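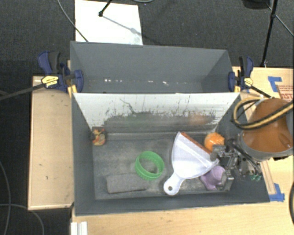 A gripper among mixed objects in the front bin, including a grey block on a grey floor.

Log the grasps you didn't take
By Homa Shojaei
Feb 24, 2021

Most bin-picking software keeps a record of what the arm did. It should also keep a record of what the planner turned down, and I think this matters more than another month of work on the detector.

Take the flat grey block. Its colour is close to that of the bin floor, and it lies low. When a picker leaves something like that behind, the usual log shows a list of completed picks and then silence. You can't tell whether perception missed the block, or found it and the planner threw out every grasp for being too near the floor. Those are two different bugs, and on most teams they belong to two different people.

Since September we've written every rejected candidate to disk in Gudero, our planning layer, with the reason beside it. One afternoon's run produced 3521 rejections against 100 picks. Ruwan Pathirana sorted them by reason and found 1814 came from a single collision margin, set for an older gripper and never changed. We had been blaming segmentation.

The objection I hear, mainly from Simin Shahbazi, is cost. Writing it all out adds up to 2 milliseconds per cycle, and the files get large. Fair enough — delete them after a week. Storage is cheap beside an engineer retraining a model that was working.

Vendors should ship this switched on. Kollitz has it behind a debug flag that also slows the arm, so in practice it stays off.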